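Search tickets and articles
Enter keyword or ticket number

Ticket 496 – Desk table, pencil cases not closing after packing
Product: Moschos zip pouch, black, long style
Reported by: Anqi Yao
Assigned to: Hryhorii Ostapchuk
Status: Closed

Reported problem
Zip on the long black pouch stops about two thirds of the way along when the pouch is full. Pulling harder makes the teeth part behind the slider. Same thing on a second pouch from the November order. The pouches are used for the small items that go out with each Oko table, and they need to stay shut in the delivery bag.

9:40 am – Hryhorii
Asked Anqi what goes in and in what order. Her list: pens, a ruler, a glue stick, thin white sticks for the modelling sets, a folded instruction card. Sticks go in last, on top of everything else. Asked her to empty the pouch and run the zip with nothing inside.

10:15 am – Anqi
Empty pouch closes fine, six times in a row. Put the pens and ruler back, still fine. Added the sticks and it jammed at the same spot as before.

10:30 am – Hryhorii
Sounds like the stick ends are pushing into the tape at the tapered end. Please lay the pouch flat on the table with the zip open and load the sticks first, along the bottom seam. Don't hold it up in the air to fill it. The card goes in after that, then the rest.
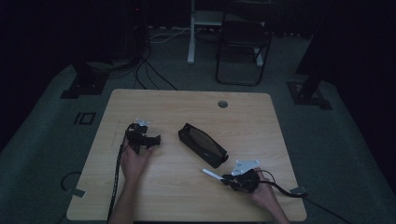
How long can an item be and still fit in the pouch?
The usable length is shorter than the outside measurement, as both ends taper. Treat anything within a finger's width of the full length as too long and put it in the delivery bag by itself.

11:20 am – Anqi
Loaded sticks first as asked. First pouch now closes all the way. Second pouch closes but the slider feels rough near the pull end.

11:45 am – Hryhorii
Rub a graphite pencil along both sides of the teeth on the second one and work the slider back and forth. Wipe the dust off before anything goes in, or it will mark the card. If the teeth part again, set that pouch aside and we'll swap it.

1:10 pm – Anqi
Pencil worked. Slider is smooth. Packed both pouches and shook them – nothing opened.

1:25 pm – Hryhorii
Packing order changed on the Prinow sheet: sticks, card, ruler, pens, glue. We have up to 300 pouches left from this order, so please use the new order for all of them. Related ticket is 339 (glue caps coming loose), still open with Mingxuan Dai.

Closed by Hryhorii Ostapchuk. Resolution: items loaded in wrong order, no fault found in zip.

Comments (3)

Boyang Tan
Same jam on our end with the grey ones. Card first and then sticks also works, as long as the sticks lie straight.

İlker Yaman
Is candle wax all right in place of the pencil? We have no graphite ones left at the bench.

Hryhorii Ostapchuk
Wax is fine, İlker, just use very little. It picks up lint.

Contact Zudham Support | © Zudham | Back to top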